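Notes > Perception > Wiping

Small stains on wood: where the planner was losing them

Last updated 13 December 2023

The wiping module in Casado has two halves. One half decides where the dirt is and the other decides where the pad goes. Most of the bugs filed since May were against the second half. Most of the faults were in the first.

The symptom was simple. Given a worktop with a few drops of something brown on it, the planner would produce a clean path over one drop and ignore its neighbour. The path itself was fine: coverage, overlap and edge clearance all within limits. It had been handed a target list with an entry missing.

The stain detector gives a per-pixel score, which is thresholded, grouped into blobs and projected on to the plane of the worktop. The grouping step had a minimum blob area, set in pixels. That is a poor unit. A drop at the back of a counter is smaller in pixels than the same drop at the front, so the filter was stricter the further away you looked. On pale oak the contrast between an amber liquid and the grain is low enough that the score map is ragged anyway, and a ragged blob at the back fell under the limit.
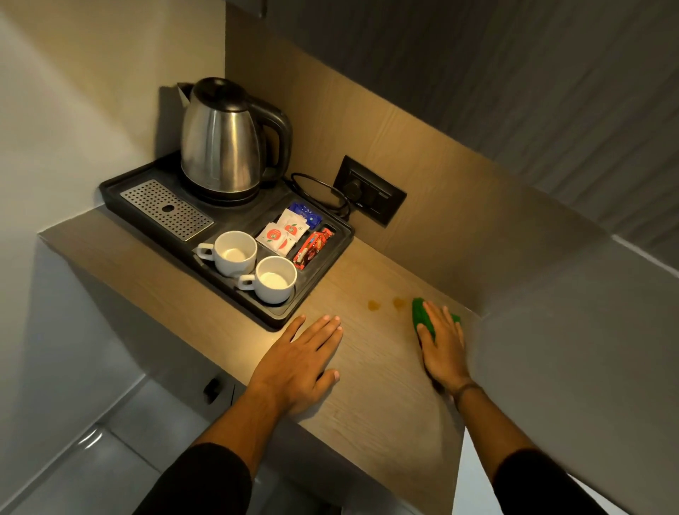
Two spots side by side, sponge just to the right of them.

Close pairs fail in a second way. If the threshold is low enough to keep both drops, the closing operation joins them into one blob, and the centroid lands on bare wood between the two. The old planner aimed at centroids. For a wide pad it made no difference. For a folded cloth with the force concentrated under the fingers it did, and the log would report one target, one pass, done.

Changes in this version:

Area is now measured on the plane, after projection. The limit is 4 square millimetres everywhere on the surface.

The planner takes the blob outline instead of the centroid. Strokes are laid across the whole outline with a margin.

Hands are masked before the stain score is computed, and the mask is grown by a few pixels. Skin against oak was giving false positives along the edges of the fingers. The cost is that a spot close to a fingertip can vanish into the grown mask, so any target last seen near a hand is held in memory for 200 frames and cannot be marked clean until the area has been seen unmasked.

Objects standing on the worktop are treated as keep-out regions. A tray is one region, including everything in it. I tried segmenting cups and sachets separately and it gained nothing, as the pad has no business inside the tray.

The plane fit also needed attention. Brushed steel gives bad depth, and a kettle near the back was pulling the fitted plane up at that end. Fitting on wood pixels only has cured it. The Fasen calibration tool is unchanged and need not be rerun.

I reran the 123 logged sequences we keep for regression. There are 2 still failing, both with a spot next to a hand that never moves away. The memory holds the target, the timer runs out, and the planner has no rule for what to do next. At present it drops the target silently – plainly wrong, but I have not settled on the replacement.
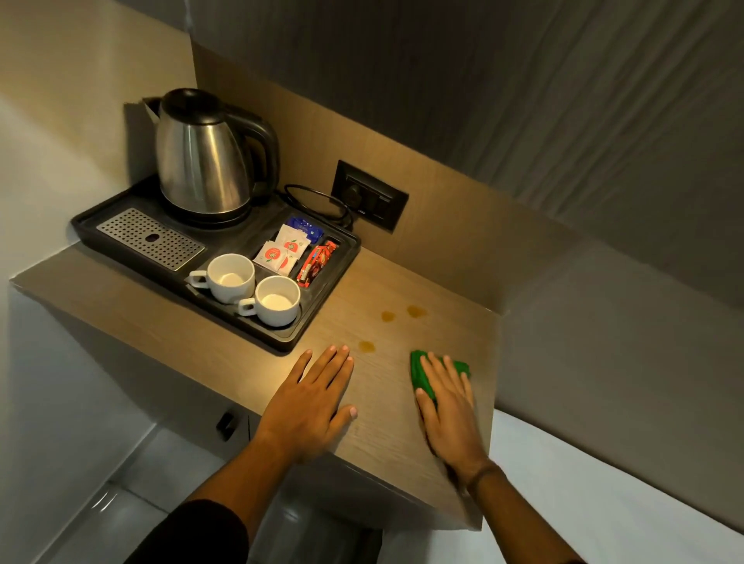
Rosalind Mahmoud thinks the timer should go altogether. Her argument is that a target hidden by a hand is not ageing in any useful sense, so frames spent under the mask should not count against it, and the planner should report it as unresolved when the job ends. She would also like the unresolved list passed up to Cetlow so that the scheduler can ask for a second look.

I agree with the first part. The second means changing the message format, and the Plestodholm branch still reads the old one. The counter change will go in first, behind a flag.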